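Monday, June 24, 2013

Tea thread, as the last one got questions. I've gone back to making it in the pot. A bag in a mug is fine for one, but there are 2 of us in the afternoons now.

The pot came from a shop in Reltthorpe that was closing down. Squat, black, handle over the top. It spent the winter in a box, from November on.

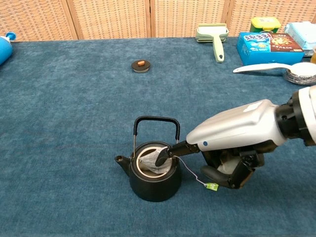
Bag going in, lid off, green tag left hanging over the side.

Keep the tag outside. If it drops in you end up fishing for it with a spoon — and the paper goes to mush.

Lid is the dark one with the orange knob. I put it down on the cloth while I fill up. The blue cloth marks easily so I don't stand the hot kettle on it.

One bag does two cups if you leave it five minutes. Three for weaker.

Next week: the loose leaf from Jolness. Need a strainer first.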